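The Part of the Shoe You Never Look At

By Laiba Talpur

2023-04-21

Pull the insole out of a work boot after a year of use and you get a fair record of how its owner walks. The ball of the foot leaves a dark oval. The heel wears down on one side, usually the outer. Ourania Theodorakopoulos keeps a drawer of them in her office at Plikach, a small footwear parts maker, and she can tell from most of them what kind of floor the person stood on.

"Concrete is easy," she says. "The whole heel goes flat."

Plikach makes insoles and footbeds for companies that sell finished shoes under their own names. The catalog lists 138 shapes, counting left and right separately. Most are plain cut sheets of foam. The part of the business that has grown is the molded kind, with a raised edge that holds the heel in place and keeps the foot from sliding when the wearer turns on a ladder or steps off a curb.

Molding a shape like that takes more care than cutting one. The rim has to stand up evenly all the way around. If it is too low, the heel drifts over it. If it is too high, it rubs the ankle bone, and the boots come back to the store within a week. Rungnapa Chaimongkol, who draws the shapes, spent most of last September on the heel of a single model, the Vörös. She changed the height of the rim seven times before the people wearing the samples stopped complaining. 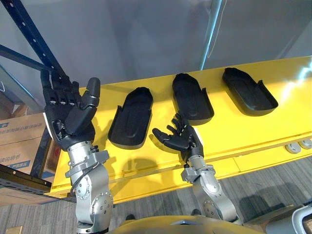

Black was the customer's choice. Chaimongkol would have picked gray, which shows flaws sooner, but work boots are dark inside and buyers expect the footbed to match. A matte surface helps hide scuffs from packing. It also grips a sock better than a glossy one, at least in her own tests, which she did by walking up and down the back stairs in different socks.

Sizing is the other headache. Feet of the same length can differ a great deal in width, and a molded shape forgives less than a flat one. Plikach groups its sizes into four widths. Ravindran Ramasamy, who handles returns, would like a fifth — he has asked for it every year since he started. A new width means new molds in every length, and so far the cost has won.

He does have advice for anyone buying a replacement pair. Take the old insole out first. Set the new one against it, sole to sole, and check the toe end before you trim anything. Cut a little at a time. And if the heel lifts when the boot is laced, go down a size instead of cutting more off the front.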